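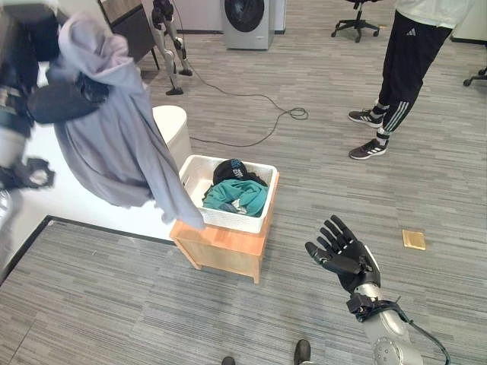
Page 19

4. Does a cooler wash save money?

The Dronley leaflet says a household can cut its laundry bill simply by turning the dial down. We doubt it. Ruben Hendriks and I logged 60 washes, and the cheap ones were mostly half loads: a lone grey hoodie, a few towels. Toon Koster's meter readings for December don't match ours either, and he can't say why. The leaflet quotes a saving of 265 a year but gives no source for it. Until we see one, we would leave that figure out of the final table.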